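Print this page
E-mail this page

Wonside Paired Gripper Kit: Frequently Asked Questions

Last updated December 9, 2021

What does the kit contain?

Two hand-held grippers (left and right), two data cables, a docking plate for calibration, and a license for the Lernora recording software on one computer. The computer is not supplied. Lighting, tables and task objects are not supplied either.

Which tasks is the kit suited to?

Tabletop work with light household objects: sorting, packing, unpacking, handing an item from one side to the other. Both grippers are normally used together by one operator. A typical starter task is a shallow open box with a few unlike items in it, such as a shuttlecock, a round lid and something flat. Flat items are the hardest of the three and should be added after the operator can move the others without dropping them.

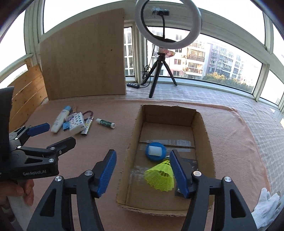 Operators should complete at least 200 practice cycles before recorded work begins. A cycle is one item picked up and released. Practice cycles can be logged in Lernora under a separate label and left out of the export.

How wide do the fingers open?

Each model has a mechanical stop, and the setting is printed on the calibration sheet packed with the unit. Do not back off the stop to reach a larger object. The opening reported by the encoder is no longer valid past that point, and the unit has to be recalibrated.

Can I wear gloves?

Yes. Thin knit gloves are fine. Thick leather or rubber gloves reduce feel at the handle and tend to catch on the linkage.

What surface should I work on?

A matte cloth in one plain color is preferred. Bare glass and polished metal cause reflections that upset tracking. Pull the cloth flat before each session, and clip or tape it if it creeps. Small wrinkles have no effect on tracking.

Can I work by a window?

Yes, if the light is steady. Strong sun that moves across the table during a session will shift the exposure. Use a blind, or split the session. A ring light is acceptable as a second source but should not point straight at the operator.

How do I handle round, flat objects?

Approach from both sides at the widest point and close slowly until both pads make contact. Lift only after the opening reading in Lernora has stopped changing. If the object turns in the grip, the pads are touching off center.
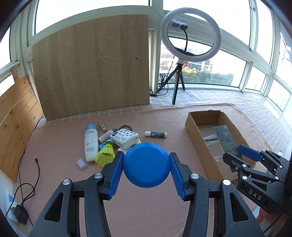 For lids and discs, set the grip limit to Low. The Medium setting is meant for boxes and bottles, and it will bend thin plastic.

How often do the pads need replacing?

Pads are rated for 3,623 cycles in our bench test, which uses a ribbed cylinder. Rough cardboard wears them faster. Replace both pads on a gripper at the same time and run the docking calibration afterward. Part 287 is the standard pad and part 305 is the soft pad. The two may not be mixed on one gripper.

The pivot screws have worked loose. Can I tighten them?

Yes, a quarter turn at a time, with the unit unplugged. Check that the fingers still move freely after each turn. Do not use thread locker.

Does the kit work with the older Kostiuk dock?

Docks shipped from May onward are compatible. Earlier docks fit mechanically but do not pass the serial number to the software, and calibration files have to be loaded by hand.

Where are repairs done?

At the Ulville service center. Request a return number first and include both grippers, even if only one has a fault. They are calibrated as a pair.

Print this page | E-mail this page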